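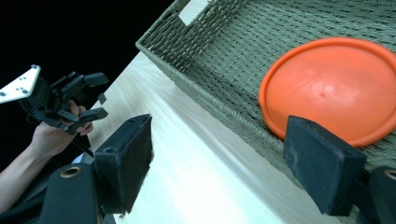

Coreck pauses use of hand-held gripper after linkage failures

LOSTDALE, 30 Nov 2020 – Coreck has asked all customers to stop using its hand-held two-finger gripper until a pin in the finger linkage has been checked and, where needed, replaced. The notice covers 892 units shipped since June. Units shipped before then use a different pin and are not affected.

The company has received nine reports of a pin working its way out of the linkage during normal use. When this happens, one finger can swing freely or snap shut without the operator squeezing the handle. In two of the reports an operator's finger was pinched between the linkage and the bracket. One person had a bruised knuckle and the other needed a small dressing. Both went back to work the same day.

The grippers are held and worked by hand. Operators use them, often one in each hand, to pick up, move and set down everyday objects while the motion is recorded. The recordings are then used to train robot arms that carry the same style of fingers. Robot-mounted grippers sold by Coreck are driven by a motor and have a different linkage. They are not part of this notice.

What went wrong

The pin is held in place by a retaining clip. Coreck's inspection of the returned units found that the groove cut for the clip was too shallow in some of the pins. The clip seats when the unit is put together and passes the pull test at the end of the line, but it can creep out of the groove after many open and close cycles. The earliest failure reported by a customer came after 90 hours of use.

The pins were made to a Coreck drawing by Verschueren, which has supplied the part since June. Coreck changed the drawing when it moved the work to the new supplier, and the revised drawing gave a looser tolerance on the depth of the groove than it should have. Verschueren made the parts within that tolerance. The error was Coreck's.

"We loosened a number on a drawing and did not test the result for long enough," said Afia Quaye, head of product safety at Coreck. "The pull test we were running checks a new clip on a new pin. It says very little about the same clip after weeks of work. We should have caught this before the first unit left the building, and I am sorry to the two people who were hurt."

The first report came from a customer site in Hiddale, where an operator noticed that the lower finger of a gripper had become slack while placing an object in a tray. Coreck treated it as a single worn part and sent a replacement. A review of service records later showed that two more reports had already come in and had been logged under general wear. The company has since changed how its service desk records linkage faults, and any report of a loose or missing pin now goes straight to the safety team.

What customers should do

Customers should take affected units out of use now, including those that seem to work well. A loose pin cannot always be felt at the handle. The serial label is on the inside of the handle, and affected units have a serial number starting with 1640.

Do not push a raised pin back in or glue it. Several customers have asked about this, and it does not fix the groove. Pads, brackets and cables do not need to be removed before a unit is sent in.

Coreck will mail a prepaid box to each customer on record. Returned units will be fitted with new pins that have a deeper groove and a second clip, then run through a longer cycle test before they are sent back. There is no charge. Sites with many affected units can ask for a technician to do the work in place.

Recordings made with affected units do not need to be thrown out. A finger that has come loose may show up as a sudden jump in the measured opening width, and Coreck has posted a short guide to finding such jumps in recorded sessions. Customers who find one are asked to send the serial number of the gripper along with the time of the event.

"Most of the sessions we have looked at are fine," said Pylyp Hordiienko, who leads customer support in Lostdale. "The ones that are not tend to be easy to spot. Please send them to us anyway – they help us work out how long a bad pin lasts."

Shipments of new hand-held grippers are on hold until the revised pin has passed the longer test. Orders already placed will be filled in the order they were received, after repairs to returned units.

About Coreck

Coreck designs and builds grippers, mounts and hand-held recording tools for robot training. The company is based in Lostdale.

Media contact: Afia Quaye, Coreck, Lostdale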